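Sunday, 2:15 p.m. Bedroom set, nightstand task, teleop

Picked up with the phone and remote on the round nightstand. Total on the Sikdale drive is now 819 demos, 87 of them from this session. Leader arm gains are still the Teoh defaults.

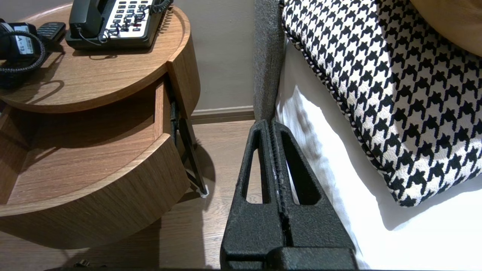
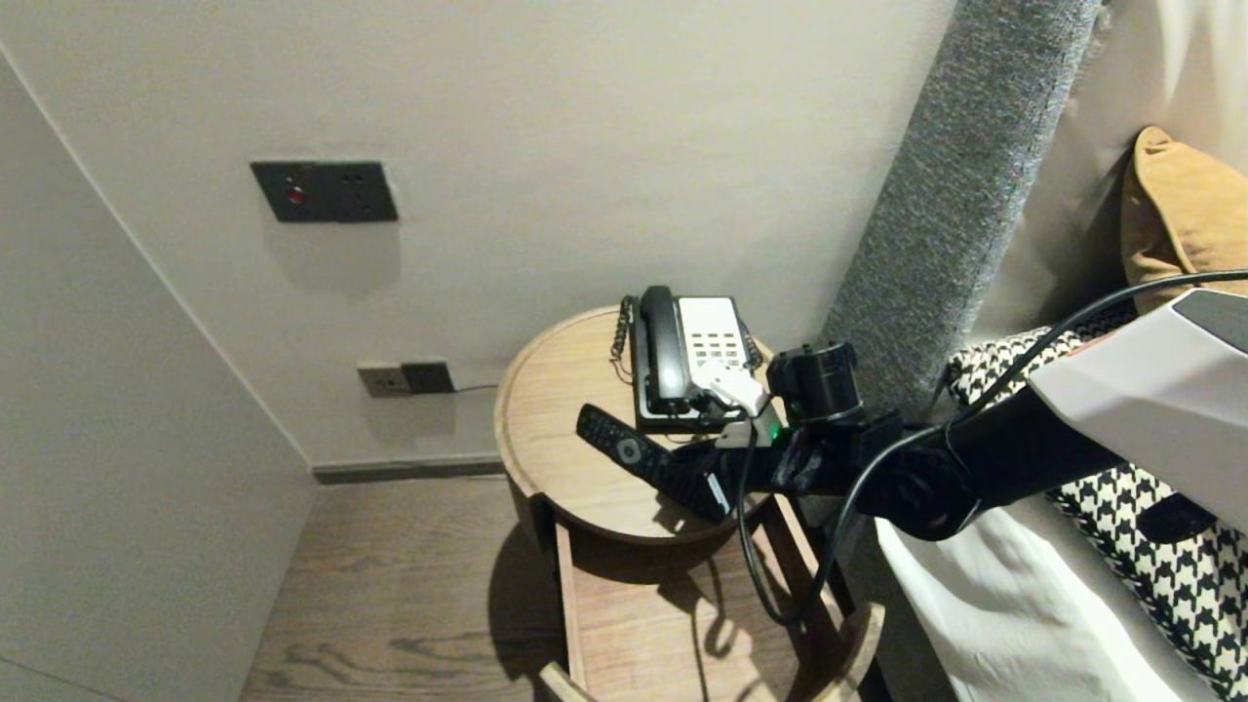
Slow down before closing on the remote. I keep rushing the last bit and the policy copies it. Coming in from the right works better for me than straight over the top, and I keep clear of the phone cord. Discard any demo where the phone gets dragged.

Wrist and head streams drifted apart again on episode 191. Restarted the Clindano logger. Check timestamps before uploading.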